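Workplace Help Forum > Working Life > Machines and Automation

Company wants us to "teach" the packing robots. What happens to our jobs?

Posted by traylady_2 on November 26, 2018

I work in kitting at a mid-size parts distributor. We take small items off the shelf, lay them out in plastic trays, check them against a sheet and send the trays down the line. There are 16 of us over 2 shifts. I've been there long enough to have trained most of the others.

In October we got called into the break room and told that the company has signed up with a firm called Fullovska for something named the Jedcombe project. Part of each shift now, four of us at a time go to a separate table and do our normal work with a hand-held gripper that has a camera on it. You squeeze it, the two fingers close, you pick up the part, you put it in the tray. All of it gets recorded. They say the recordings are used to teach an arm to do the same job.

The slides said this will "free us up for higher value tasks." I asked what tasks. I was told that was still being worked out. I asked if the headcount would stay the same and was told there are "no current plans" to change it, which I have heard before, at a different company, about two months before I was out of a job there.

Meanwhile our rates haven't been lowered to make up for the time at the table. It's slower with the gripper, a lot slower, and your thumb and wrist feel it by lunch. The regular line is short four people while that goes on and everybody left has to carry it.

So what I want to know is, has anybody been through this? Does it end with the robot doing the work, or with us doing the work plus babysitting a robot? And is there anything I should be asking for now, while they still need us?

dockside_dan
Member, 4 replies

It'll be fine. They said the same about barcode scanners. Learn the robot and you'll be the one they keep.

oldhand_wong
Regular contributor

I don't agree with the reply above. A barcode scanner doesn't need you to spend weeks showing it how your hands move.

I was at the Wong warehouse (the one by the rail yard, closed now) when they put in picking arms from an outfit called Bravia. I can only tell you what I saw there, and your place may be different.

First, the arms were not as good as the demo. The demo used the same few boxes, all facing the same way. Real stock comes in bags that flop and shiny wrap and parts that nest inside each other. The arm would go down, close on nothing, come up and try again. For a good part of the first year there was a person standing by each one to clear it. That person used to be a picker and was now called a cell attendant, same pay. It was a duller job and a more tense one too, because when the arm stopped, the clock didn't, and the supervisor came looking for the attendant.

Second, nobody got laid off on the day. People left and weren't replaced. The temps went first. By the time the arms worked halfway decently the crew was a good deal smaller, and management could say with a straight face that no one had lost a job to a robot.

Third, the easy work went to the machine and the awkward work stayed with us. That sounds reasonable until you notice your hourly target was set when you had both. The easy trays were how you caught your breath and made up your numbers. Ask about this one early. We asked late.

On the recording sessions, you're doing two jobs at once and should be counted for it. Things I would put in writing to your manager:

Time at the gripper table comes off your production target.
Breaks for the hands, on paper, and a way to report soreness without it going down as a complaint.
What is recorded. Ask whether the camera picks up voices and faces, who keeps the files, and if they can be used to score you against each other.
Some extra pay for the sessions. At Wong we got a one-time payment of up to $2,000, depending on how many sessions you did. Most people got far less than the top figure, and it was taxed. Still more than nothing, which was the first offer.
What the "higher value tasks" are, by name, with a wage next to them.

Get the answers by email. If they only want to talk in person, write up what was said the same day and send it back to them asking if you've got it right.

tray_and_error
New member

I do these sessions at my own job, different company, same sort of setup. Kitting trays, white table, gripper with two fingers. Agree with most of what oldhand_wong wrote, though I'll say ours is run better than that sounds. We get our target cut for the hours we're at the table and the person running it listens when you say a task makes no sense.

What bugs me is the way they write down the job. On their sheet it says "pick part, place part in tray." When I do it by hand I'm also feeling for burrs, noticing a bag is light, and turning the part so the next person can read the number on it. With the gripper you can't feel any of that – you just get it in the tray. So the machine is learning a thinner version of the job than the one we do, and I expect they'll find that out from the returns.
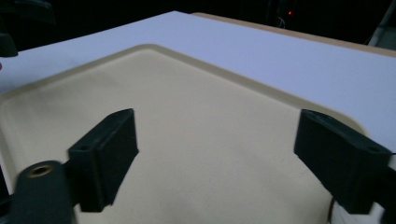

Can they make me do the recording sessions if I wasn't hired for that?

In most places an employer can change your duties unless a contract or union agreement says otherwise, so refusing outright is risky. Read whatever you signed when you started, and look for anything about recording or use of your image. If there's a separate consent form for the sessions, take it home before signing. Ours had a line saying the files could be passed to "partners" and a couple of us had it crossed out.

Also, keep your own log. Date, hours at the table, what you were asked to do, how your hands felt. I use a pocket notebook. When they put up the rates for next quarter I'll at least have something to point to.

traylady_2
Original poster

Thanks, this helps, more than the slides did. I've sent the list to my manager minus the wage part, which I'm saving for when the rest of the shift is on board. So far I've had one line back saying it's been "passed along." Will update if it comes back.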